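**Lookalike domain for our ticket site: file the complaint or just buy the thing?**

**plumbline_pat** wrote:

I run the web side for a small outfit called Drirkereo. We sell seats on regional bus trips, mostly out of Toledo. In April somebody registered our name with the second r and the e swapped, copied our login page down to the typo in the footer, and started mailing our customers about a "fare adjustment." 792 people got it, going by the bounces that landed in our inbox.

The registrar is Vustberg. Their abuse form has a 200 character limit, which I assume is a kindness to the abusers. I got an auto-reply and then silence.

My boss wants to offer the squatter money and be done. I want the domain taken away from them. Who's right?

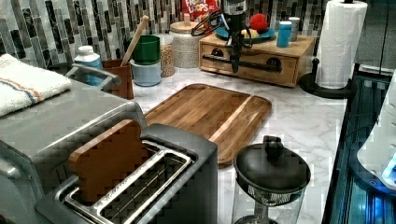

### Replies

**ferrous_dan** wrote:

Your boss. You'll spend more on a name dispute than the squatter would ask for. I paid 100 bucks for one in a bad mood and slept fine.

**mothballed** wrote:

Dan, you paid 100 bucks and told a guy with a script that you pay. How many did he register after that?

**ferrous_dan** wrote:

3. But cheaper ones.

**Uldis Sepp** wrote:

Please don't buy it. This is phishing, so treat it as phishing and leave the trademark argument for later. What I would do, in this order:

1. Save the full message headers from one of the emails, plus the page source of the fake login. Do it tonight. These pages tend to vanish the moment you complain and come back a week later.
2. Look up who hosts the page. It's often a different company from the registrar and quite often a less sleepy one. Write to their abuse address with the headers attached.

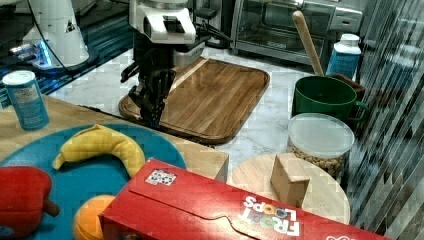 3. Report the address to the browser blocklists. A big red warning does more for your customers than any letter from a lawyer.
4. Reset the passwords of anyone who clicked. If you can't tell who clicked, reset them all and put up with the phone calls.
5. Go back to Vustberg with the case number from the host. Registrars wake up when somebody else has already agreed with you.

**plumbline_pat** wrote:

Thank you, this is the first reply I've had from anyone that wasn't generated. The host is a company called Urer. Never heard of them. Their site has a stock photo of a handshake and a phone number with too few digits.

**mothballed** wrote:

Urer is a reseller. Run the IP through whois and write to whoever owns the block, with Urer in copy so they feel included.

**gravyboat** wrote:

Disagree with step 4. We reset everybody after one of these and the crooks sent out their own "your password has been reset" mail the same afternoon. It looked better than ours. Put a banner on the real site first, in plain words, and say in the banner that you won't be sending links.
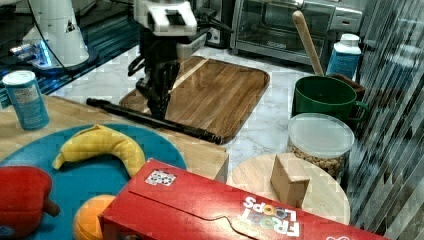 Also check whether your own mail has SPF and DMARC set up. It won't stop a lookalike domain, but I've seen people spend a month chasing a swapped letter while anyone with a laptop could send as the real one.

**Uldis Sepp** wrote:

Fair point about the banner. I'd still do the reset - just do the banner the day before.

**plumbline_pat** wrote:

Checked. We have SPF. DMARC is set to "none," apparently by me.

**ferrous_dan** wrote:

Still say buy it.

**plumbline_pat** wrote:

Update: the block owner pulled the page at 4 a.m. Vustberg has now answered as well, asking me to resubmit using the form. The domain itself is still registered, so I'm leaving this open. Boss has been told we're not negotiating. He asked whether we could at least fix the typo in the footer.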